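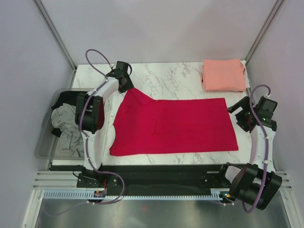 The red one, with the left arm at the corner. Folded pile at the back.

3 Mar 2025

I promised a few of you an update on the folding project, and then the winter got away from me, so pull up a chair, this may ramble a bit.

When I started at the Clurwood workshop in October I thought teaching a pair of arms to fold laundry would be mostly a computer job. It is mostly a hands job! You hold one small controller in each hand, the arms on the table follow along, and you fold the thing yourself, start to finish, while everything gets recorded. Then you shake it out and do it over. We set ourselves a goal of 200 good folds per garment before training anything, and I am at 76 on the red one, so you can see how my evenings are going.

The hardest part for me is still the first pinch. With your own fingers you feel the cloth and know right away whether you have one layer or two. Through the grippers I have only my eyes, and a red garment on a pale table looks the same to me whether I've caught the top layer or the whole stack. My early recordings are full of little hesitations, where I go down, change my mind, come up, and go down again. The trouble is that the robot learns the dithering right along with the folding (my first trained version hovered over a sleeve like someone choosing a chocolate). I threw out most of that batch and began again, going slower but without stopping.

A few things that have helped, for anyone trying this at home or at a club. I lift a corner higher than seems necessary before bringing it across, so it doesn't drag the rest of the cloth with it. I keep the finished pile in the same back corner every time. And I quit after around 100 minutes, tea included, as my folds get sloppy past that and I don't notice until I play them back.

I also tried the practice cloths Sarnero sells, which are stiff and behave beautifully, and I'd say skip them. Everything I recorded with them was lovely and none of it carried over to a soft old T-shirt. Use the clothes you have.

Next month I'm taking a few recordings over to the meetup in Vanbridge, where another group has been doing towels with the same sort of setup, and we want to see what happens if we mix the two. I still have to finish the red one first, and then there's a fitted sheet that I keep putting back in the closet.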